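**January, Claltbridge bench, entry by Wekesa Were**

Purpose of the session: to compare the Vovitz grasp planner, as currently released to the group, with the Amau variant, which chooses the approach direction before it chooses the grasp point. The task is to pick up the cube and place it in the basket. Simiyu's note on approach angles was followed for the setup.

Both planners receive the same start layout. The cube is set close to the basket rim on purpose, so that the approach direction matters. Arm speed is held at 30 percent of maximum for both.
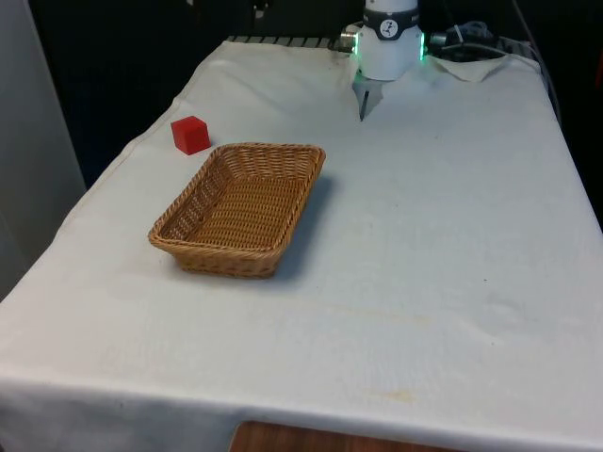
*Start layout: cube beyond the corner of the basket, gripper over the far part of the table.*

Method notes. The basket is kept at an angle to the table edge. With the basket square to the table, the two planners gave nearly identical paths in the earlier session and the comparison had little value. The cloth is wrinkled and carries some stains; the segmentation threshold was left unchanged, and any false detection is to be logged with its position on the table.

A block consists of 4 attempts per planner, after which the order is switched. An attempt is ended if the fingers touch the rim, whether or not the cube is held.

Procedure before each block:

1. Confirm that the cube and basket match the reference layout.
2. Load the planner and record its version in the log.
3. Check finger clearance above the cloth before releasing the arm to the planner. 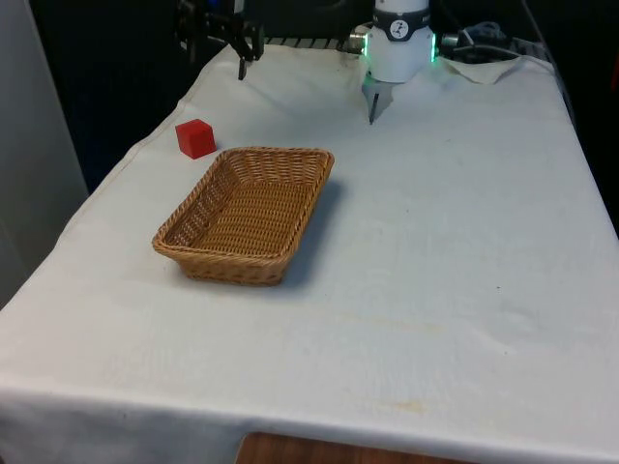 ## Open items

- Rim contact is judged by eye at present. A force threshold should be agreed before results are reported outside the group.
- Repeat the Amau blocks with the basket turned the other way.
- Depth readings on the weave are noisy. Simiyu to advise on filtering.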